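Student robotics team from Nimiscombe College opens its bin-picking challenge to visitors

For immediate release, August
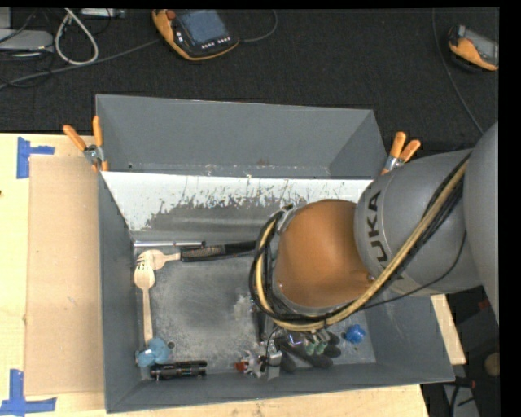 NIMISCOMBE – The robotics club of Nimiscombe College will open its workshop to the public at the end of the summer term project, and will let the visitors follow a full round of the Lougher Challenge, a friendly competition between two student teams. The doors open at 10 in the morning and the last round starts at 3 in the afternoon. The entrance is free of charge.

The Lougher Challenge asks for one simple thing which is difficult to do well. A robot arm must take mixed objects out of a deep bin, one after another, without help from a person. The objects are of the kind that everybody has at home: kitchen spoons and forks, small toys, a torch. For a person this work is a matter of seconds and does not need any thinking. For a program written by students in their second year, it has needed most of the spring and all of the summer.

Two teams take part this year. One is the home team from Nimiscombe College, and the other comes from the technical school in Trernley. Both teams use the same arm, the same bin and the same set of objects, so that the difference in the result comes from the programs and from the preparation. Each team receives 100 attempts, divided over the day. An attempt is counted as good when the object is lifted over the rim of the bin and placed on the table next to it. If the object falls back, the attempt is lost and the team continues with the next one.

How the project has begun

The club was founded by students of the mechanical and the computing courses who wanted to work together on something real. In the first year they built small wheeled vehicles which followed a line on the floor. The members enjoyed it, but they soon asked for a task where the robot has to touch things. In the workshop there was already an industrial arm, used in the normal lessons for exercises with fixed positions. The club asked the college for permission to use it in the evenings, and the permission was given under the condition that every member first passes the safety course.

The idea of the bin came from a visit to a parcel depot in Cledport. The students saw there how much of the work still consists of reaching into deep boxes, and they decided to try a small version of this problem themselves. They began with an ordinary table and objects lying far apart from each other. It went well quite early. Then the objects were put inside a bin with sloped walls, and nearly everything had to be written again.

What is difficult in a bin

The walls are the first problem. An arm which moves freely over a table must inside a bin pay attention to its own wrist, its cables and all the parts which stick out. When an object lies close against a wall, the gripper cannot come to it from every side, and the program has to find another angle or leave the object for later. Long objects are the least popular with the students. A spoon can be held at the handle, but if it is taken too far from the middle it turns in the fingers on the way up.

The second problem is the variety. A soft toy changes its form when it is pressed, and a hard one does not. A round object rolls away if the fingers touch it from one side only. Small objects lying together in a group make it hard for the program to decide where one ends and the next begins. The Nimiscombe team has chosen to try the small pieces early in each round, while the Trernley team prefers to remove the large ones first and to have more free space afterwards. The visitors will be able to compare both plans during the day.

The club has also learned a lot about order at the workplace. The position of the bin has to be the same in every round, otherwise the measured distances are not valid any more. Blue tape marks on the table and clamps at the rim of the bin belong to the cheap solutions, and the members speak about them with more pride than about some of the longer parts of the code.

Learning beside the timetable

The project is not a part of the official course and gives no marks. The members meet in the evening after the lessons, and in the summer term also in the afternoons. New members start with the teach pendant, the hand control with which the arm is moved step by step, and they work only with slow speed. After this they learn to write short motions, and later they join one of the small groups: gripping, motion planning, or testing.

The testing group has probably the most patient work. It fills the bin again after each round, writes down the result of each attempt and looks for patterns in the failures. Its notebook is open to all the members, and many changes in the program began with a line in it. At the start of the summer the home team had a week in which almost no attempt was good. The notebook showed that the failures came nearly always in the same corner of the bin. A wrong value in the description of the gripper was found and corrected on the same evening.

The club costs little money. The arm belongs to the college, and the objects in the bin were brought from home or bought second-hand. A grant of 700 pounds from the Nimiscombe Learning Fund has paid for material for gripper fingers, for spare cables and for the travel of the Trernley team. What is left from it will be used for the next year.

Programme of the open day

The morning begins with a short introduction, in which the members explain the rules and show the movements of the arm at slow speed. After this the first round of the Trernley team follows, and then the first round of the home team. Between the rounds there is time for questions, and visitors may look at the older versions of the gripper fingers, including those which have broken.

In the lunch break, children from the age of eight can try a pick-up game at a separate table. They receive a pair of kitchen tongs, close one eye, and have to take objects out of a deep box. The members have played it many times themselves and they recommend it to everyone who believes that the task of the robot is easy.

The second rounds are in the afternoon. The result is announced directly after the last attempt. The winning team keeps the Lougher Cup for one year, a trophy made by the students from scrap metal in the college's own workshop.

For safety reasons visitors stay behind the marked line while the arm is moving, and they are asked to follow the instructions of the members. The workshop is on the ground floor and can be reached with a wheelchair. Groups from schools are very welcome, but they should write to the college office in advance, so that there is enough place for all.

New members

Students of all courses at Nimiscombe College can join the club at the beginning of the autumn term. Experience in programming is not required. The club looks especially for students who like to build things by hand, as the next plan is a new set of gripper fingers with a softer surface. The school in Trernley has already confirmed that it will take part again, and the two teams are discussing a third bin task, with objects that neither team has seen before the start.

About the Nimiscombe College robotics club

The club is run by students of Nimiscombe College with the support of the teaching staff of the engineering department. It organises the Lougher Challenge once in the year, together with the technical school in Trernley.

Contact for press and school groups: Nimiscombe College, college office, subject line "Lougher Challenge". Interviews with members of both teams can be arranged for the open day, in the lunch break or after the last round.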